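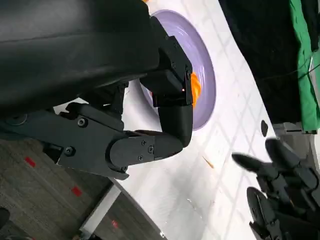
Lavender plate, white table, a bit of something orange.

I've had a white table for years now and I wouldn't swap it, but my word it shows everything! A crumb you'd never spot on pine stands out like a beetle. So here's how I keep on top of mine.

Crumbs first, always dry. I use a soft pastry brush and sweep towards me into a dustpan (a damp cloth just smears orange bits about, and orange is the worst for leaving a mark). Then a wipe with warm water and a drop of washing-up liquid, and a dry tea towel straight after so it doesn't streak.

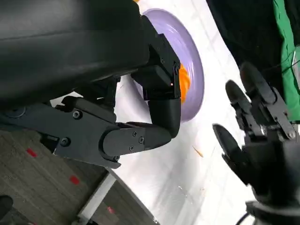 If you do end up with a stain, make a paste of bicarb and water, leave it on for 4 minutes and wipe it off gently. Please don't scrub, I dulled a patch of my old Drilell table that way and it bothered me every single breakfast.

Plates next. I like one with a raised rim for anything you peel or pull apart, as the bits stay put. Mine came from the Navero shop in Flavstead, 2 for the price of one last May, and I've never gone back to flat ones for fruit.
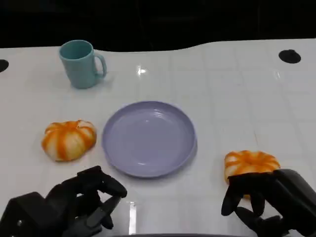 Teal mug behind, plate in the middle, an orange-and-cream round on either side.

Mugs live at the back left in our house, with the handle turned in towards the middle of the table. Fewer elbows, fewer spills! And lay the plate before you bring any food over, or you'll be shuffling things round with sticky fingers. 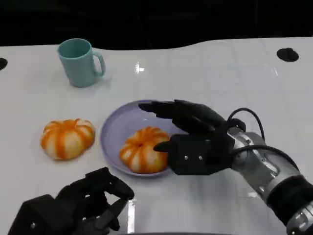 Getting tea rings out of mugs

Same bicarb paste, on a damp sponge, round the inside and under the rim. Rinse it twice or your next cuppa will taste of it.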